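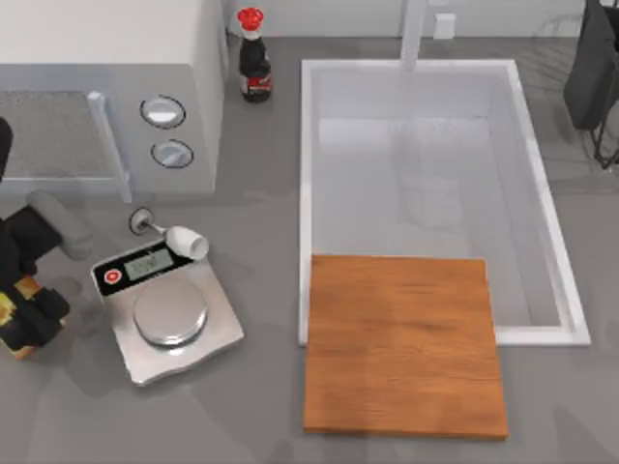
Kitchen gadget claims: your questions

By Nuno Tavares
September 2022

Will a new microwave cut my energy bill?
Probably less than the leaflet says. Heating one portion in a microwave usually uses less power than heating a whole oven. Swapping a working microwave for a newer one is another matter, and I have yet to see a shop do that sum in public.

The Deltard brochure promises a saving of 70 pounds a year. Is that true?
It depends what you cook now. The small print compares it with an electric oven used 300 days a year. I don't know anyone who lives like that.

Do I need 16 programmes?
No. Most people use full power and defrost. Two plain knobs will do the job, and there is less to go wrong.

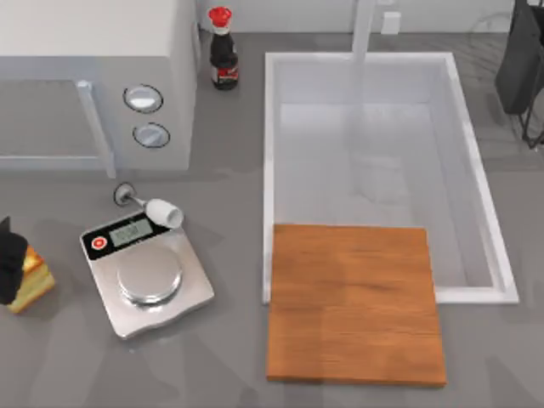
Issue 384

What about the Florumer "fresh seal" lids?
We asked for test results in spring and got a colour leaflet. A plate on top of a bowl costs nothing – try that first.

Are long guarantees worth paying for?
Rarely. Read what is left out before you sign. The Hetbridge plan leaves out turntables, bulbs and door catches, and those are the bits readers write to us about.

Do makers pay you?
No. Šťastný once offered us a free kettle and we sent it back. Nuno Abreu checks the prices, and he pays for his own kettles too.

When will you look at air fryers?
December, if the samples turn up.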